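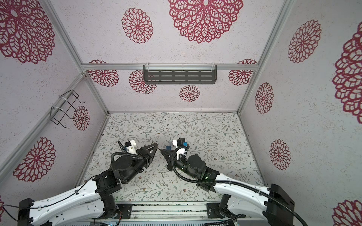

4.3 Recording a Demonstration by Remote Control

This section applies to the Rundis two-arm station operated with the Badari hand controllers. Complete the start-up checks in Section 4.2 before proceeding.

CAUTION: Keep hands and head outside the enclosure whenever the arms are powered. The arms follow the controllers without delay and do not detect persons.

1. Clear the floor panel of all items not listed on the task sheet.

2. Stand at the operator position with both controllers in their cradles. Press ENABLE on the console.

3. Lift the controllers and bring the two grippers slowly toward each other until the tips nearly meet over the middle of the floor panel. Stop before they touch.

4. Press ALIGN and hold for 3 seconds. The console displays "Pair set."

Note: If "Pair offset" is displayed, open the grippers, draw both arms back and repeat Steps 3 and 4. Do not push an arm into place by hand while ENABLE is lit.

5. Move each wrist through its full turn. Confirm that the cable sleeves move freely and do not catch on the links or the mounting rail.

6. Place the task items on the floor panel. Press the left foot pedal to begin recording.

7. Perform the task at a steady pace. Use both arms where the task sheet calls for it.

8. Return the arms to the start position and press the left foot pedal again to end the recording.

9. Select KEEP or DISCARD. Discard any recording in which an item left the floor panel.

Note: A standard task set consists of 50 kept recordings. The console stores up to 2,000 before transfer to the Gerstead server is required. See Section 4.4.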